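Thursday bench notes, 26 February 2026
Sim bedroom, equipment plan for May

Shafiq and I spent the morning on what to buy before the Skimell work starts, and I'm more excited about this one than I was about the last three orders put together! We have $2477 left on the line. The Stevitz quote for a second wrist and spare fingers is $2000 even, with 13 days' lead time. That leaves very little for anything else, so the sim gets to decide what "anything else" is.

Grip first. I want to see how much of a flat, glossy thing we can hold by one side before paying for wider fingers.

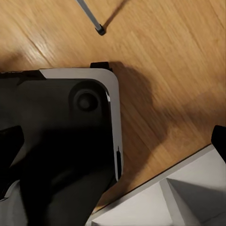

Damián thinks the stock fingers will do if we add rubber pads (cheap, and we have a sheet in the drawer). I'd still put the wider set on the order — we'll want it for Skimell anyway.

Floor space next. If we build the real version of this room, we need a bed, a nightstand with a lamp, open shelving and wood flooring. Sheena is pricing used furniture. I told her to skip pillows for now and look for a bed frame with a bit of clearance under it.
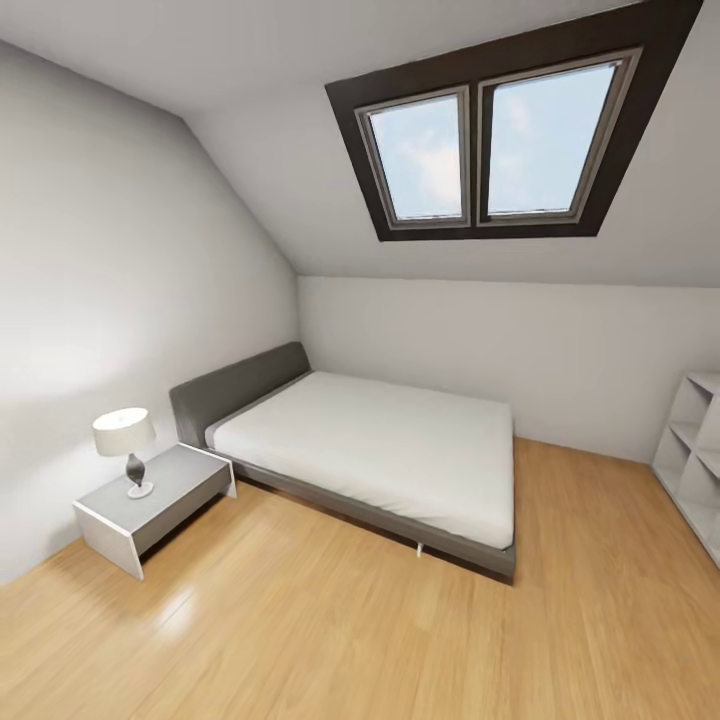 Arms and reach

Cameron asked if we could get by with one arm and save the whole Stevitz amount. I really don't want to. Different tools left and right is the fun part, and swapping them by hand eats the afternoon.
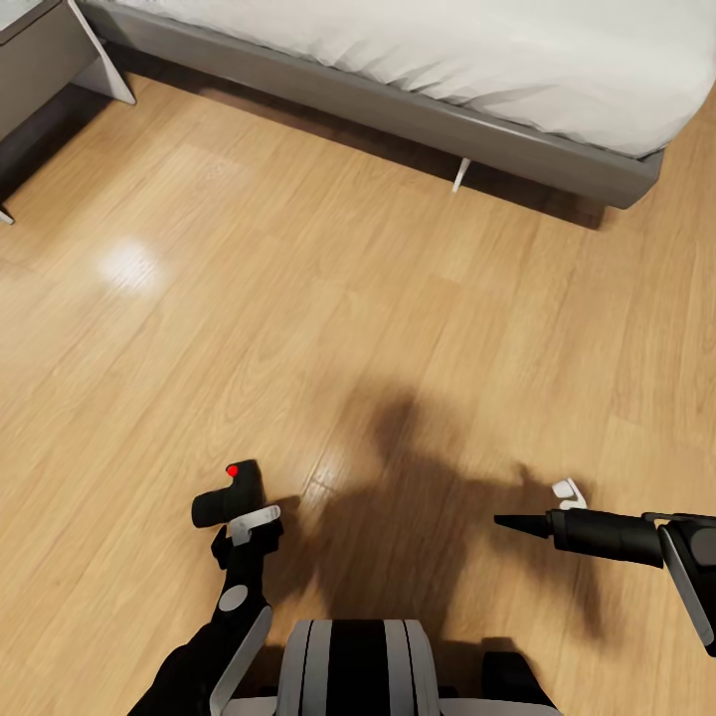 Zolach wants $106 for the cable kit, so with the wrist order we're at $2106 and $371 is left for furniture and flooring. Tight, but I like it. Sotiris to check that the kit fits the new wrist before I sign.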